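Meddale work table, pale green top

I've sold a fair few tables through this shop and the Meddale is the one I'd keep for myself. It's a big, plain work table in a soft creamy green, with the corners angled off at the far side so you don't catch your hip every time you squeeze past (I have bruises from the last one!). There's a thin seam running across the top towards the back, and I get asked about it a lot. It's part of the design, it sits flush, and a pencil will roll straight over it.

The near edge is more or less straight, so you can pull a stool right up and get your elbows on it. I cut fabric on mine, my neighbour Kylie Tipoki pots up seedlings on hers, and we both clean up the same way — damp cloth, drop of washing-up liquid, done. Please don't use scouring pads on it.

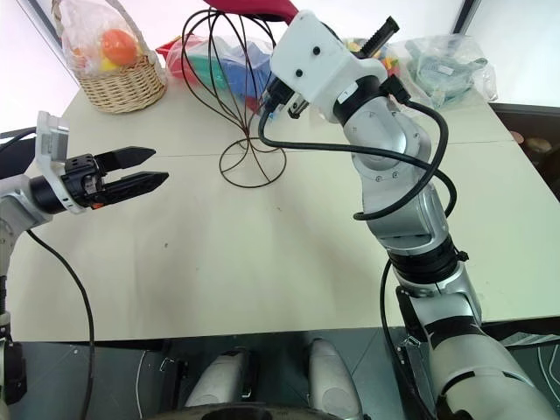
Delivery is to the ground floor only, and you'll want 2 people to carry it in. Legs are packed separately with 4 bolts each and the key is in the little bag taped inside the box. Allow 30 minutes to put it together, longer if you're like me and start before reading the sheet.

Price is £218 including delivery. The pale green is in stock now, the Derkevden grey is back in November. If you'd like a colour sample first, drop Nasrin Asadi a line through the contact page and she'll pop one in the post.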